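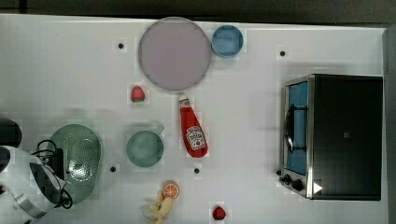
4.2 Equipment planning and cost allocation

The budget for the tabletop cells was fixed before the task list was final, and this ordering shaped most of the purchasing decisions reported in this section. Funds were split into three lines: manipulators and end effectors, sensing and compute, and consumables. The third line is usually treated as negligible in proposals of this kind. In our accounts it was the only line that had to be reopened, and the supplementary request was filed on 04/01/2025.

Quotations for the arms were requested from Ultmont and Monell. Both vendors met the payload and reach requirements, so the comparison turned on lead time, warranty terms and the price of replacement fingers. Monell quoted a lower unit price but sold fingers only as part of a complete gripper assembly. Ultmont sold them in pairs. Under the replacement rate assumed by Woo, the difference in unit price was recovered within the first year of operation, and the Ultmont offer was accepted for 2 cells. A further cell was deferred to the next funding period.

Household objects were bought through Jomham, a general supplier with no robotics catalog. The list covers tableware, toy and imitation food, packaged goods and small appliances. Figure 5 shows part of the set on the work surface, including the plate, bowl, colander and ketchup bottle. 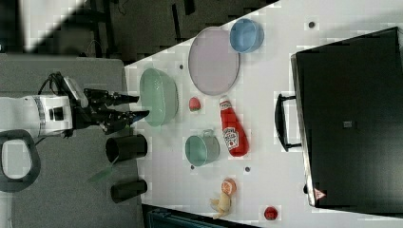 Figure 5. Tabletop cell with arm, two-fingered gripper and household objects.

Spares were specified per object class and not per item. Light tableware was ordered in larger quantities than appliances, on the assumption that dropped or deformed pieces would be retired without repair. Storage was left out of the original plan – an omission that added 16 shelf bins and a lockable cabinet to the consumables line. Tables were ordered with a white top from Zawadzka, whose delivery slipped to December and held back installation of the second cell.

Downtime was budgeted separately. Seo proposed a reserve of up to 181 operator hours per cell per year for recalibration, finger replacement and cable inspection. We adopted this value without adjustment. It should be read as a planning ceiling, as the maintenance logs available at the time of writing do not yet cover a full year.

4.3 Limits of the cost model

The model treats floor space and electrical work as sunk costs. Groups that must rent or rewire a room will see a different balance between the three lines.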